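周末把Ralow步道的印章册走完了,发一串,给想去的人参考。

先说规则。册子在Jerbridge游客中心领,免费,每人一本。全程4个盖章点,盖满3个就能换徽章,不用全走。孩子小的可以放弃水库那一个,坡陡,推车上不去。

起点在Jerbridge旧车站后面,路牌很小,容易走过。第一个章在木桥边的柱子上,印泥有点干,多按一会儿。
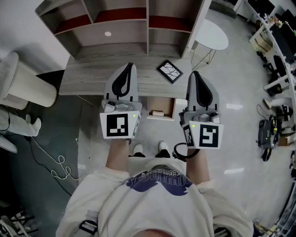 第二个章在Proncombe村口,挂在信息牌背面,我绕了两圈才找到。村里只有一家小店,下午四点关门,要买水趁早。

从Proncombe往上分两条路。左边沿溪走,路平,下过雨会有烂泥。右边穿林子,近一些,但有一段石阶没有扶手。我上去走右边,回来走左边,鞋全是泥。

补一句:有人问能不能带狗。能,全程要牵绳,溪边那段有羊。

第三个章在Menon瞭望台。台阶134级,册子上印着这个数,我没去核对。上面风大,十二月去的话帽子手套都要带。天气好能看到整个水库,我那天有雾,只看到近处的岸线。

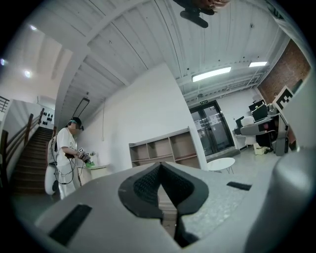
第2期 第3页

册子里的地图比例不太准,水库到停车场那段画短了,实际走起来要久得多。建议提前下载离线地图,过了瞭望台手机基本没信号。

第四个章在水库大坝东头的铁箱里,箱盖重,盖完记得扣好,不然进水。

同行的Rajeshwari Mudaliar走到第三个就下山了,照样换到了徽章。她的路线是从Menon直接下到公交站,适合不开车的人。末班车不要赌,站牌上的时间和网上的对不上,以站牌为准。

换徽章要回游客中心,窗口下午五点停办。当天赶不上可以改天再去,册子不过期。值班的Chandrasekhar Rodrigues说春天会换一套新图案,旧册子还能接着盖,不用重领。

停车:Jerbridge那个停车场只收硬币。Proncombe路边能停,但是窄,大车别进去。厕所只有起点和水库各一处,水库那处冬天锁门。

有人想要我走的轨迹,晚上整理好贴在这条下面。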